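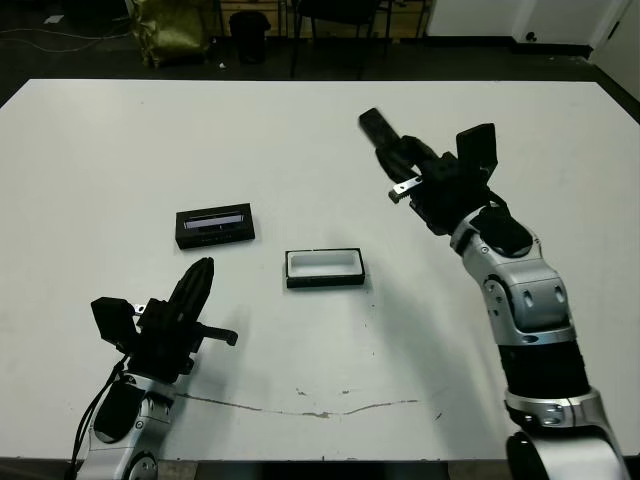 Inspection of the two-arm station, Rimton Robotics Club, was carried out on 22/03/2018 by Leonardo Sala before the student box-handling task. The tabletop shows a thin brownish scuff mark across its lower middle, with small dark specks nearby; clean before the next session.

1. Emergency stop tested from both sides – Pass
2. Gripper fingers secure on both arms – Pass
3. Cables clear of arm travel – Pass. Recheck after 12 runs.
4. Speed limit set for student use – Pass
5. Safety glasses available – Fail. Six pairs required, three found.
6. Station log signed by team leader – Open. Team Olex to sign.

Next full inspection: September.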